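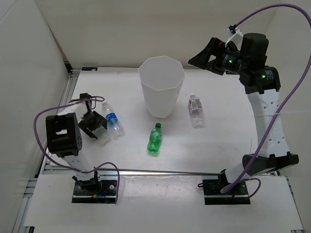
Minutes of the Himow bottle and cup meeting, August, held in the small room off the stockroom, starting at 9:15 because the large room was double-booked again. Present: ten of us, counting the person on the phone who dropped off during item 2. Apologies were received from the Spanos account team, who have now apologized for every meeting this summer. Before we got going the chair asked that everyone agree on what "the bottles on the table" means, as last month one half of the room was talking about the stock in the cartons and the other half about the bottles out on the white tabletop. Agreed: it means the ones on the white tabletop. The cartons will be called "the cartons."

1. Minutes of the last meeting
Accepted, with one correction. Where it says the meeting "welcomed" the new label font, please read "was shown." The person who designed the font asked for it to be noted that they did not mind either word. Noted.

2. Matters carried over
The label maker is back from repair and works. It now prints everything in capitals, so the shelf signs look angry. Purchasing will find out whether this is a setting or a personality.

The Cukeck pump tops arrived. They fit two of our four bottle shapes, an improvement on the previous order, which fit none of them. The remaining pump tops are in the drawer with the previous order. There was a short talk about whether that drawer is storage or a cemetery. Left open.

3. Which bottles go in the Skinden starter set
This took most of the morning. The set is supposed to be simple: a cup for the bathroom counter and some bottles that go in it. Sales would like all four shapes in the set because customers enjoy choice. Packing would like one shape in the set because packing has to do the packing. The chair suggested two, and both sides were equally unhappy, so that is what we are going with.

It was asked who had picked the shapes in the first place. Several people looked at the floor. The product lead explained that they came out of a "morning of open thinking" last spring, and that no notes were taken at it. Could notes please be taken at any further open thinking.

Stockroom reported that the first run will be 300 sets. This was news to sales, who have been saying a different number to customers, and would not tell the meeting what it was.

4. The cup
The meeting then moved on to the cup, which has been on the agenda since before some of us worked here. For the new people: we had a round one, everybody liked it, and it was dropped on the grounds that every other cup in the world is round. The current version has eight sides.

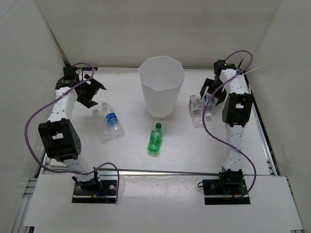 Sales reported that shoppers call it "the octagon one," so the shape is at least doing some work. Points raised:

- Dusting. Eight sides mean eight corners. One member has had a sample at home for a month and has views on toothpaste.
- See-through or solid. The translucent plastic stays. Marketing had hoped for a solid version in sage green, but the quote came back and the hope was withdrawn.
- The rim. It is wide, and packing likes it that way, as bottles can go in without anyone having to aim. Marketing would like it described as "generous" on the box. Packing would like it described as "wide." The box will say nothing about the rim.
- The taper. Cups that get narrower toward the bottom will stack, and stacked cups take up less shelf. Stockroom was visibly moved by this.

Decision: keep the cup as it is. The vote was nine in favor, with the phone not answering.

5. Order of packing
Cup first or bottles first? The sheet on the wall says cup first. The sheet taped over it says bottles first. Neither is signed. After going back and forth we settled on cup upright in the box, bottles into the cup, card on top, lid. Both sheets are to come down and a new one is to go up, in capitals, see item 2.

It was also agreed that loose bottles go back to the cartons at the end of the day. Last month one was used to hold the stockroom door open, and a customer noticed.

6. Any other business
The coffee. Again. The Spanos sample coffee has run out and we are back on the regular kind. No action was proposed, but feelings were expressed and the minute taker was asked to record that they were strong.

The chair asked whether the drawer under the window could be opened before the next meeting. Purchasing said it could be opened now, and tried. It cannot be opened.

Actions
Purchasing: label maker, the drawer, pump tops for the other two shapes.
Sales: tell somebody the number.
Packing: new sheet for the wall.
Marketing: box text, with no adjectives for the rim.
Stockroom: find the other door wedge.

The meeting closed at 11:40. Next one is in September, in the large room if we can get it.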